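What I found out about school dinners and waste
Project report, 10th November

Why I picked this
I eat in the canteen every day and I always felt a bit bad scraping half my mash into the bin, so when Mrs Ogunleye (Adesuwa Ogunleye, our food studies teacher) asked for ideas I had mine ready! My question was simple - do people waste less if they choose their own portion size?

What I did
I got 195 pupils to fill in a short form, and the kitchen let me weigh the waste bins after lunch. Marthinus Mahlangu from my class helped with the scales, which was great because those bins are heavy and they smell. For the first half we kept the normal servings, and for the second half people could ask for small, medium or large.

Spoons and tables
I ended up reading loads about serving spoons, which I never expected to enjoy. A big spoon makes a helping look smaller than it is, and a long handle makes you scoop deeper (well, it does when I do it).
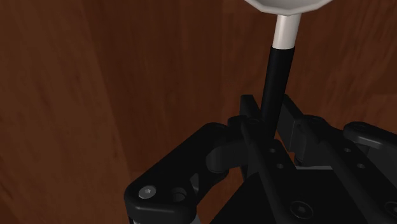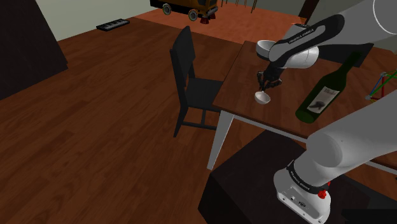 What the bins said
On normal servings the plate waste came to 300 grams a table on the worst day, and that was fish pie. Once people could choose, the worst day was 200 grams. Peas were still the loser either way - I have no idea what to do about peas.

What I'd change
I started in February and the menu changed halfway through, so I wasn't comparing the same meals. Next time I'd stick to one dish and ask the younger years too, as most of my forms came from my own year.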